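Two busy patterns walk into a laundry room

A few of you wrote back after the January letter to ask how the laundry room was coming along, and the answer is that I've changed my mind about it again. I had the whole thing planned in plain cream. I'd even bought the paint (a gallon of it, still sitting by the back door with the lid on). Then I stopped at Chamoun on my way home through Prarnham, just to look at hooks, and walked out with an armful of sample pieces in terrazzo prints. So much for cream!

I should say I grew up with the real stuff. My elementary school in Zostbridge had terrazzo down every hallway, a sort of porridge color with brown and green bits in it, and I spent a lot of first grade staring at it while we waited in line for lunch. I thought it was ugly. Now I'd pay good money for it, except I've seen what good money means for poured terrazzo and I'm not doing that to a room where I sort socks.

The printed kind is another story. The roll I've been eyeing is the Tralen one at 19 dollars, peel and stick, and it goes up like shelf liner if you're patient. I put a sample on the inside of the closet door to see how it behaved. It came off clean the first time and took a little flake of paint with it the second time, so if you rent, test a corner somewhere your landlord won't look.

What I've learned from living with samples taped all over the place is that the size of the chips matters far more than the colors do. The tiny-chip ones looked lovely in my hand, and from across the room they turned into gray fuzz. The very big ones made the wall look like a torn-up magazine. I ended up liking the middle sort, where the chips are different sizes and shapes and don't line up with each other in any way you can spot. If you find yourself noticing a repeat on a sample the size of a place mat, you'll notice it every day on a whole wall.

The background is worth fussing over too. Bright white made everything look a bit like a dentist's office. Off-white is kinder, and it lets you get away with a black chip or two without the wall going harsh on you. I'm also a complete pushover for mustard yellow. I had a mustard corduroy jacket in high school and I don't think I ever got over it.

Now for the part where I argue with my brother-in-law. My floor in there is already marble-look, left by the people before us, and Qusai Awad (long-suffering, owns a level, has hung most of the shelves in this house) told me flat out that you can't put terrazzo next to marble. Two stones, he says, will fight. I went quiet for a day or so because he's usually right about this kind of thing, and he was very right about the towel rail.

But I don't think he's right this time! Marble veining is soft and it wanders, and terrazzo is all crisp little edges, so your eye doesn't confuse one for the other. Where I think it does go wrong is when the colors are strangers. If the floor has gray in it, I want some gray in the chips as well. If there's a little beige or brown in the veins, then a warm yellow up on the wall has something to talk to. I've been carrying a sample around holding it against everything, including the cat, and the cat came out very well.

I'd keep one thing plain, though. In my case that'll be the shelves and the baskets, and probably a white curtain across the front of the water heater. I also want a clean line where the wall meets the floor, so I'm using a narrow strip of trim painted the same off-white as the background. Where two papered walls meet I'm still undecided. Wrapping the print around the corner looks fancier, but my corners aren't square, and Qusai has offered his opinion on that as well. 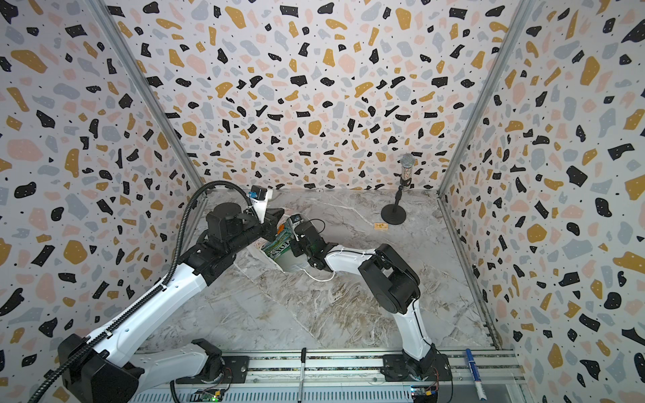 Terrazzo-style walls in black, mustard yellow, pale pink and light blue-gray over a gray-and-white marble pattern. I'm showing this one to Qusai.

The pale pink surprised me. I'd been peeling past every sample with pink in it on the grounds that I am not a pink person, and now I've gone back and fished two of them out of the recycling. With the blue-gray beside it, it reads a lot less sugary than I expected.

So the plan, for this week anyway, is terrazzo on the long wall behind the washer and on the short wall with the window, and the cream paint everywhere else (I knew I'd use it). I'm ordering 3 rolls and keeping the leftovers for drawer bottoms. If any of you have papered around a dryer vent and lived to tell the tale, please hit reply — I've watched a lot of videos and they all skip that bit. And if you're on Qusai's side about the two stones, you can write in too, but I'm not promising to read those ones out at dinner.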